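Desktop refresh: dates and disposal

The Dekker office moves to the new desktop image in March. Of the 402 machines on the asset list, 198 are past their service term and will be withdrawn. The rest stay in use and get a memory upgrade.

Withdrawn towers are stripped before they leave the building. Drives go to Pinduson for shredding. Processors and memory are pulled, bagged and logged by asset number - please do not remove parts yourself.

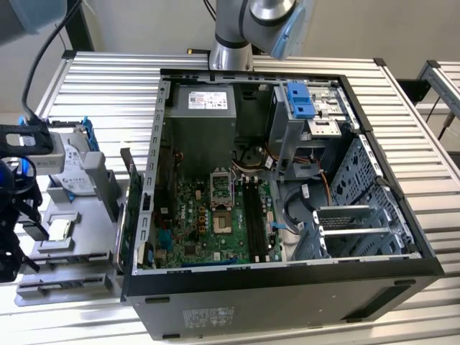

What you need to do

Move local files to your network folder. Anything left on the C: drive will not be recovered. Unplug personal devices and label your monitor with your desk number.

Requests to keep an older machine go to Kobe Van Beek, with the name of the software that needs it.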